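Acrylic panels around a wooden table, and cleaning a shallow plate

Kunder Home Help > Tables and Surfaces
Posted April 2025

nusov_nell
I have a wooden tabletop with clear acrylic panels standing around it. The wood is medium brown with a wavy grain and the panels sit right on top of it. On the table I keep a light green plate with a low rim, and I use it to hold a red block so the block doesn't sit on the wood.

Two problems. First, the panels are getting hazy near the bottom, and I can't tell if it is dust or fine scratches. I have been wiping them with paper towels and a blue glass spray from under the sink. Second, crumbs and bits of grit collect on the wood near the panels and I can't get a normal cloth into the corners where the brackets are. I would rather not take it all apart. It was a pain to line up the first time, and one side still leans a little.

Also wondering whether the plate could mark the finish if it stays in one spot for months. It has been there since June.

Kunder member, 1,305 posts
Stop using the glass spray until you read the label. If it has ammonia in it, it can haze acrylic, and that kind of haze doesn't wipe off. Paper towels can scratch it too.

What I do with mine: blow or brush the dust off first, dry, with a soft paintbrush. Then a few drops of dish soap in lukewarm water and a clean microfiber cloth, wrung out well. Wipe in straight lines with very little pressure. Dry with a second cloth. If the haze is gone after that, it was dust or residue. If you can still feel something with a fingernail, it's scratches, and you need a plastic polish. Try it on a low corner first.

For the corners, the same paintbrush works. Pull the crumbs toward the middle of the table and pick them up with a damp fingertip. Don't push a vacuum nozzle against the acrylic.

On the wood, keep the cloth nearly dry. Water that gets under the edge of a panel will sit there.

hallway_bench
I just use an old t-shirt. Works fine.

Nam Woodshop
Agree with the soap and water. The plate is a separate matter. A smooth plate on a sealed top is usually fine, but two things can happen. Grit gets under it and scratches when the plate is moved, and the wood around it changes color from daylight while the covered part doesn't. You end up with a pale or dark circle. Lift the plate when you move it, wipe under it every couple of weeks, and shift it over a few inches each time. Small felt dots underneath help — a sheet of 40 is cheap and you only need three or four.

If there is already a circle, leave the spot uncovered for a while before you sand anything. Mine evened out by itself.

nusov_nell
Thanks, the spray does have ammonia. Pictures of the table are below.
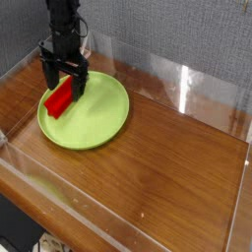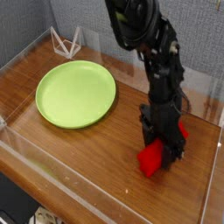
The green plate and the red piece above the wood-grain top.

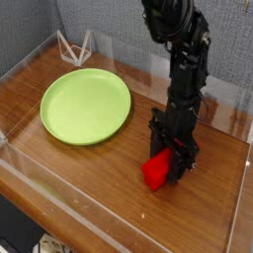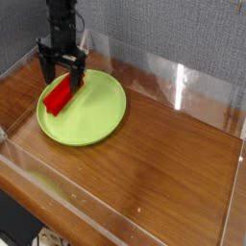 oakandash
Can I use rubbing alcohol to get sticker glue off an acrylic panel?

Nam Woodshop
Skip the alcohol, it can cause tiny cracks along cut edges. Rub a little cooking oil on the glue, leave it for ten minutes, roll it off with your thumb, then wash the spot with soapy water.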